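Home Lists Archive Browse by thread Browse by date Log in

Search this list Go

This site uses cookies to keep you logged in. Accept Manage preferences

Nkosi Puzzle and Peg Makers' List
Subject: Re: Star hole tolerances, again
3/21/25

On the list, someone wrote:

> Has anyone got a sensible rule for clearances on sorting boards? I've made
> three for the toy library at Ovevard and every one has had a hole that
> either swallows its piece or spits it out. The star is the worst of them.
> I'm also sick of the round pegs rolling off the bench. My other half has
> suggested a box. I would like a more complicated answer than a box.

You've come to the right list for a more complicated answer than a box.

Take the pegs first. A round peg with a rounded end has no intention of standing up, and no amount of glaring will change its mind. I gave up on dishes and egg cartons years ago and went over to a small stand, a flat base with an upright plate and a hollow scooped in the top for the peg. Two screws through the face of the upright, down low. Black looks smart and hides the grubby fingermarks, and a red peg shows up against it even with my glasses in the other room.

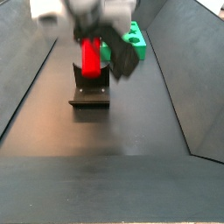 How deep should the hollow be in a peg stand?
Deep enough that the peg sits in it when you bump the bench, and shallow enough that you can still get hold of the thing without digging. I draw the curve a whisker wider than the peg and stop well short of half its thickness. Go past half and you've made a clamp, and somebody small will wedge the peg in it and come crying to you.

Make the base bigger than you think it needs to be. My first one was based on a Trudberg bookend and had all the stability of a folding chair at a caravan park.

Now, clearances. My rule is that there isn't one rule, there's one per shape, and they all resent each other. Circles are forgiving and squares are tolerable. A hexagon has six chances to bind and will take every one of them if you sand the flats unevenly, so sand with a block and leave the corners alone until last. I do mine standing upright against a fence and turn to the next face after a fixed number of strokes. It's as dull as it sounds. Colour the faces with pencil first and you'll see where you've been heavy-handed.

The star deserves its reputation. The trouble is nearly always in the inside corners of the piece, where the paper won't reach, so people open up the hole to compensate and then the star rattles about like a bolt in a biscuit tin. Fix the piece and leave the hole be. A needle file and an evening of bad radio will do it.

Then there's layout, which you didn't ask about, but you've posted to a public list and must take what you get. I like a thick slab with the star in the middle row over on the left, and the small circles up near the top in a little triangle, two above and one below. Next to those, on the right, goes the arch, the one that looks like a rectangle somebody's taken a bite from. Green for the board, red for the pieces. I have seen a tasteful board done in oatmeal and grey and I hope never to see another.

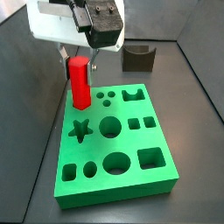 Whatever you choose, test every piece from directly above, upright and let down slowly, before you start tipping it about. A piece that only goes in on a lean has a high spot, and leaning just moves the argument to the other wall. Mark the side that touches, take a bit off, try again. I did this 40 times on one hexagon for a Nanura order last November and then painted it, at which point it no longer fitted. Allow for the paint.

As for grit paper, I start at 200 and finish at 400. There's a faction here that swears by finer, and they're welcome to reply and say so at length, as they do every year.

If you want my template for the stand, ask off-list. It's drawn on the back of a gas bill but the measurements are good.

Reply to list Reply to author Previous in thread Next in thread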